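业余排球队的人，都是怎么走散的

每年七月，我们队的群里都会安静那么几天。联赛打完了，场馆的续约还没谈，有人出差，有人带孩子回老家，平时最爱发表情包的那几位也不吭声了。然后某个晚上十点多，会有一条很长的消息冒出来，开头多半是“各位，想了很久”。看到这五个字，我就知道又有人要走了。

今年写这条长消息的是我们的二传，Sarahí Cisneros。她在Pallitz俱乐部的女队打了很多个赛季，我跟她搭档的时间比跟任何一个同事共事的时间都长。她要去Sillport，那边的队比我们高一个级别，训练多一天，客场能跑到很远的地方去。消息里她把每个人都谢了一遍，连替她保管过一个冬天护膝的替补自由人都没有落下。我坐在厨房里看完，水开了都没听见。

我想写的倒也不全是她。我想说说转会这件事，说说在我们这种没有合同、没有经纪人、没有转会费的水平上，一个人换一支队究竟意味着什么，以及为什么我觉得大家对这件事的态度，可以再宽厚一点。

先说职业队。职业队的转会我们都看惯了，今天官宣，明天定妆照，后天就穿着新球衣在网前跳起来了。球迷难过两天，也就过去了，毕竟那是人家的饭碗。可是到了业余队，事情反而变得拧巴起来。没有饭碗这一层，走的人就好像少了一个体面的理由。你一分钱不多拿，还要自己掏油钱，那你图什么呢？是不是嫌我们打得差？是不是跟谁闹了别扭？于是各种猜测就在更衣室里慢慢发酵，比胶布的味道还难散。

我年轻的时候也是这么想的，说来惭愧。那会儿我们有个主攻去了Valdovinos，就在河对岸，骑车都能到。我有整整一个赛季没跟她好好说过话，隔网碰上了，握手只碰指尖。后来她生了孩子不打了，有一回在菜市场遇见，她拎着两把芹菜，笑着问我肩膀好点没有，我当时真想找个地缝钻进去。她记得我肩膀疼，我却连她为什么走都没有问过。

那天我们站在卖鱼的摊子旁边聊了好半天，她才告诉我，Valdovinos的教练愿意让她练后排。她在我们这儿打了那么久，一轮到后排就被换下来，她想知道自己到底能不能接一传。就是这么一个愿望，小得很，也正当得很。换了是我，我大概也会走的。

所以这些年我慢慢有了一个看法，写出来肯定有人不同意，那也没关系。我觉得一支业余队，不该把“留住人”当成最要紧的事。我们总爱夸谁谁谁十几年没换过队，夸得多了，就成了一种看不见的绳子。想走的人被它勒着，走得偷偷摸摸；不想打了的人也被它勒着，每个Wednesday晚上硬着头皮来，热身慢吞吞，脾气越来越大，最后跟谁都处不好。（对，我还是习惯跟着球馆那张英文排班表叫Wednesday，改不过来了。）与其这样，还不如痛痛快快吃一顿饭，祝她到了那边一切都好。

有人会说，你讲得轻巧，二传走了，谁来传球？这话问到点子上了。二传跟别的位置真不一样，攻手换一个，磨合几次也就那样了，二传一换，全队的节奏都得重新来过。我跟Sarahí打了这么多年的短平快，她的手腕还没动，我的脚就已经出去了，那种默契是拿一个又一个晚上堆出来的。现在要跟一个十九岁的姑娘从头练起，她传给我的球不是高了就是贴网，我落地的时候心里也会嘀咕，唉，要是Sarahí在就好了。

可是这个十九岁的姑娘，在替补席上已经坐了两年了呀！她每次训练都来得最早，把网绳一圈一圈地绞紧，打完了又留下来对着墙传球，场馆的人关灯催她才走。要是Sarahí一直不走，她还得坐多久呢？我以前从没认真替她想过。人一走，位置就空出来，位置空出来，才轮得到下一个人把球传坏，再慢慢传好。我自己当年也是这么上场的，前面那位副攻膝盖坏了，我才有了球衣，第一场发球发到了裁判的椅子上，也没有谁把我赶下去。

再说说钱吧，这个话题大家不爱谈，我偏要啰嗦几句。我们俱乐部一年的场地费是3,000，这还是跟别的项目拼着用的价钱；报名费和裁判费加起来810。数目搁在职业队那里连个零头都算不上，可摊到每个人头上，就有人要掂量掂量。Sindum杯那次，本来说好有2,000的差旅补贴，到头来没有下来，我们六个主力挤一辆面包车过去，替补坐火车，赢了一场，输了两场，回来的路上在加油站吃冷掉的包子。那是我这辈子吃过最香的包子之一。这种日子，过的时候只觉得累，等有人要走了，才一件一件地翻出来讲。
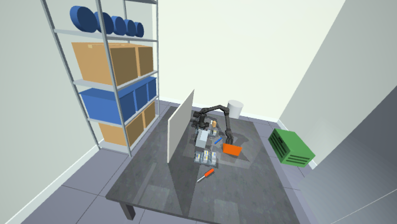

我想，正因为大家是这样一块儿熬过来的，分别的时候才会有委屈。委屈本身一点都不丢人，我对Sarahí也委屈了好几天，给她回消息都是删了又写，写了又删。只是委屈归委屈，别拿它去惩罚人。不要在群里阴阳怪气地说“人往高处走”，不要在她回来看球的时候假装没看见，更不要跟新来的二传讲，你看以前那位是怎么传的。这最后一条我是讲给自己听的，上星期训练我就差点说出口，硬是喝了一大口水咽了回去。

俱乐部这边也有可以做的事。比方说，把转会的时间定得明白一些，赛季结束以后给大家一段日子慢慢考虑，不要等到报名截止前两天才挨个打电话，逼着人当场表态。再比方说，走了的人别急着从群里移出去。我们以前是当天就移，好像办离职手续似的，看着真叫人心里发凉。今年我跟队长商量，把Sarahí留下了，她昨天还在群里问，她那双备用球鞋是不是还在柜子里，立刻有人回她，在呢，就是有点味儿。

还有教练。教练要是能在赛季中间就跟每个人坐下来聊一聊，问一句“你还想试试什么”，也许有些人根本用不着走。我那位去了河对岸的老队友，她想练后排想了那么久，我们这边没有一个人问过她。当然，问了也不一定留得住，Sarahí就是想去更高的级别看看，这个愿望我们这儿满足不了，那就应该高高兴兴地送她。她今年不去，往后膝盖也未必肯等她。

下赛季的赛程还没有出来，听说升降级的办法要改，我们有可能在杯赛里碰上Sillport。队里已经有人在开玩笑，说Sarahí的二次进攻我们闭着眼睛都拦得住。我可不敢这么讲，我跟她隔着网打过的队内对抗，十次有七次是被她骗起来的，人在半空中，球已经轻轻落在我身后了，她还要冲我挤一下眼睛。

送行饭定在老地方，靠窗的那张长桌。我准备了一件旧球衣，6号，让大家都在上面签个名。那姑娘问我她能不能也签，她说自己跟Sarahí一起上场的时间加起来还不到一局。我说当然要签，签大一点，签在号码旁边。

最后更新：7月
分享 37　评论 4

读者评论

晚风过网：看到卖鱼摊那一段眼睛湿了。我也有个十年没联系的老队友，今晚就给她发消息。

三号位老兵：道理我都懂，可是赛季开始前一周才说要走，这种我还是没办法祝福。作者说的把时间定明白，我举双手赞成。

小米粥：我就是坐替补席的那种二传，谢谢您想到我们。顺便问一下，对墙传球每天练多久合适呀？

Valdovinos后援席：河对岸的来报个到！你们那位主攻后来一传接得可好了，我们都很想她。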